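# Evaluation of a Two-Arm Desktop Kit for Shoe Packing

Group report, prepared by Perrine Moulin and Prakash Rodrigues. Supervisor: Graham Bellamy.

## 1. Purpose

The department asked us whether a low-cost two-arm kit could support the second-year handling course. We reviewed one set over a single term. The reference task is placing a dress shoe in its box, a job taken from the Jacquet returns desk, where it is done by hand.

## 2. Setup

The arms are 3D-printed in white, driven by servo motors, and stand at the front of a wooden table. Each gripper has a small camera module beside it. The dark mat marked WOWROBO gives the operator a fixed reference for the box and the shoe.

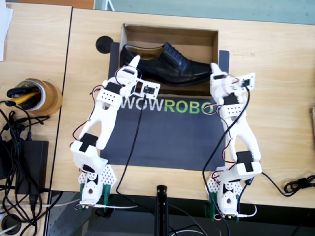
Assembly took two people one afternoon. The printed parts fitted without filing, but the servo wires loop outside the links and have to be checked by hand through the full range of each joint. Cable routing cost us more time than the mechanical work. The manual gives it one paragraph — too little for a first build.

## 3. Task and Method

A black lace-up shoe and an open cardboard box without a lid were used throughout. A run starts with the shoe on the mat, toe to the right, and ends when it lies in the box and both grippers are clear. Operators changed every 5 runs to limit fatigue. We planned 100 runs and logged 2,952 seconds of arm motion in total.
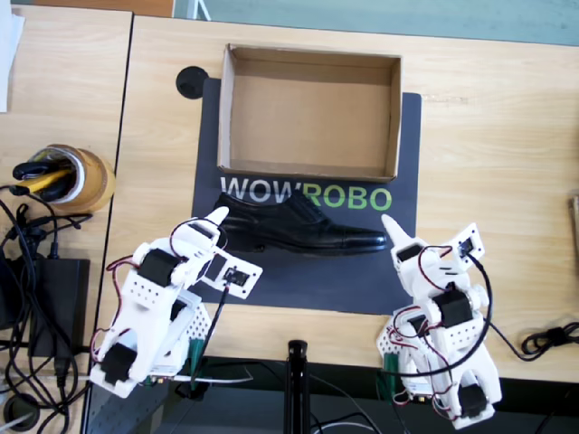 Lifting at the heel and toe together was more reliable than lifting with one arm. A glossy upper offers little grip, and a late start by either arm turned the shoe on its side. Colette Huet suggested a short pause after both grippers close, and we kept it for all later runs.

## 4. Assessment

Strong points are the open structure and the easy access to the joints. Weak points are the loose wiring and the lack of strain relief on the camera cables. Joint zero positions also need to be checked at the start of each session.

We recommend the kit for teaching, with a cable guide added before students use it. We don't recommend it for unattended work.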